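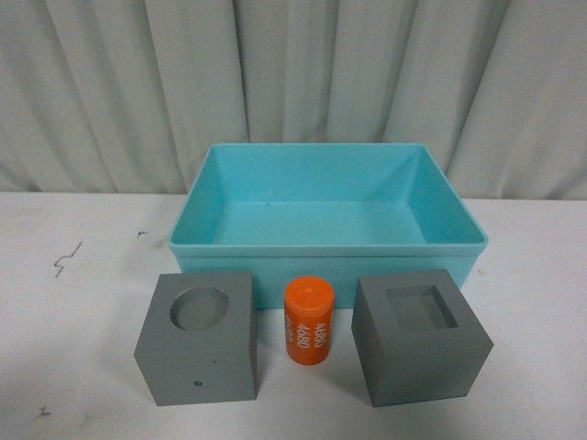 5. Teaching a bin pack task (Tavemora, head + wrist cameras)

Assumes section 4 is done: both cameras calibrated, arms homed, e-stop tested. If you skipped the e-stop test go back and do it.

Task used all through this section is the Furkbridge one, bin_pack_3. Three parts, one bin. Two grey cubes (one round recess, one square) and the orange cylinder. Goal = all three inside the bin. Nothing has to go in a recess. People keep reading that into it.

5.1 Start the services

1. Start Tavemora. Wait for READY in the log.
2. Start Irnent (perception). Listens on port 1696 unless you changed it.
3. Start Peng (planner). Peng looks for Irnent once at start-up and gives up if it isn't there, so keep this order.
4. Type: tv status
All three lines should say up. If Peng says orphan, stop Peng, start it again.

Note: old configs from before October still have the planner on the same port as perception. Delete the line, don't edit it.

5.2 Set the object list

1. Open objects.cfg.
2. One entry per part. Names we use: cube_round, cube_square, cyl_orange, bin.
3. For both cubes set top_feature (round or square). Same colour, so without this Irnent swaps the labels whenever the cubes are turned.
4. For cyl_orange set symmetry = axis. Set ignore_print = yes as well, the white numbers on the side drag the yaw estimate about.
5. Mark bin as container. Leave it out and Peng treats the bin as a solid block and plans over the top of it for ever.
6. Save, then: tv reload objects

Caution: reload does not stop a motion already runing. Pause first.

5.3 Check what the predicates say

Run tv state in a second terminal and leave it up. You want inside() and on_table() agreeing with your eyes before any arm moves. Put parts in and out by hand for this, arms parked.

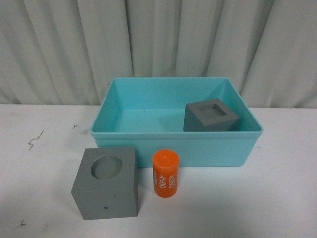

Fig. 5-2. Head view. Correct state: inside(cube_square, bin), on_table(cube_round), on_table(cyl_orange).

1. Compare each line with the live view.
2. cube_round reads inside when it's standing in front of the bin? Overlap problem. From the head camera the cube covers part of the bin front and the 2D test falls for it. Set inside_test = volume.
3. cube_square reads on_table when it's in the bin? Check bin floor height. Usually left at 0.
4. Small dark marks on the table coming up as unknown_1, unknown_2 etc: raise min_blob to 279. Don't go higher without asking Chun-hung Tsang, he tuned it against the small parts set.

Note: curtain folds can give a faint depth edge behind the bin. Crop with roi_top, stop at the back edge of the table.

5.4 Set the goal and the stop rule

1. Goal file: inside(cube_round), inside(cube_square), inside(cyl_orange). Order doesn't matter, Peng picks.
2. stable_frames = 8. Goal has to hold for that many frames in a row before the run closes.
3. allow_tilt = yes for both cubes. With tilt off, a cube leaning a bit in the bin is never counted and the run sits there till timeout.
4. allow_partial = yes for cyl_orange. The bin's front wall hides its lower part.
5. Put all three parts in the bin by hand and check tv goal prints MET. Head view should be something like:
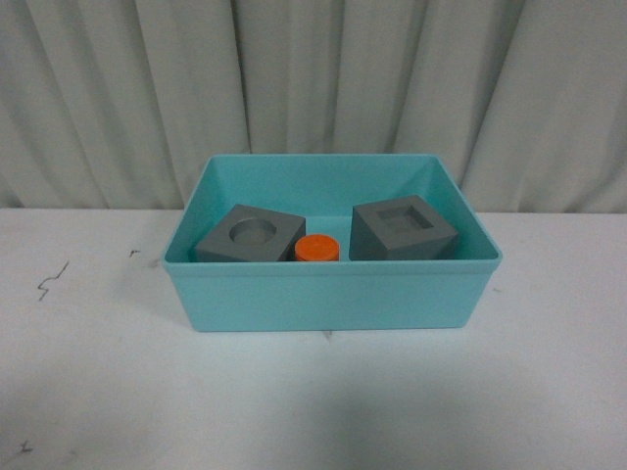 6. Take the parts out again. tv goal must go back to OPEN. If it stays MET you have latch on. Turn it off.

5.5 Wrist camera check

Perception up to here is head camera only. The wrist stream is used for the last bit of the approach, so the finger mask has to be right or Irnent sees fingers as parts.

1. tv arm jog, low speed, to a pose over the table. Hands clear.
2. Open the gripper fully.
3. tv mask show. Overlay should cover both black fingers right to the tips. Tips are where it goes wrong.
4. Look for a part half behind a finger. It should be listed as occluded, with its head camera pose kept. If it's listed as lost, set fuse = head_first.
5. Close and open the gripper, watch the mask follow. 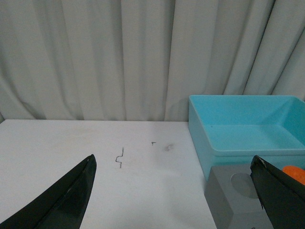 Fig. 5-4. Wrist view, fingers apart. Round-recess cube partly behind the right finger, only a sliver of orange beyond it. Bin runs out of view on the right.

Caution: do not drop a part from the object list because the wrist camera can't see it. Peng will happily plan straight through it.

5.6 Dry run, then live

1. tv run bin_pack_3 --dry. Read the plan. Should be 6 actions, a pick and a place for each part. More than that means a regrasp, normally a bad yaw on one of the cubes.
2. Same again without --dry, speed on low. One hand at the e-stop.
3. Log goes in runs/ under the task name. Keep failed ones too.

Faults that don't match anyhting above: send the log and objects.cfg to Effie Kerr. Both files please, the log alone is no use. She does them on Thursday.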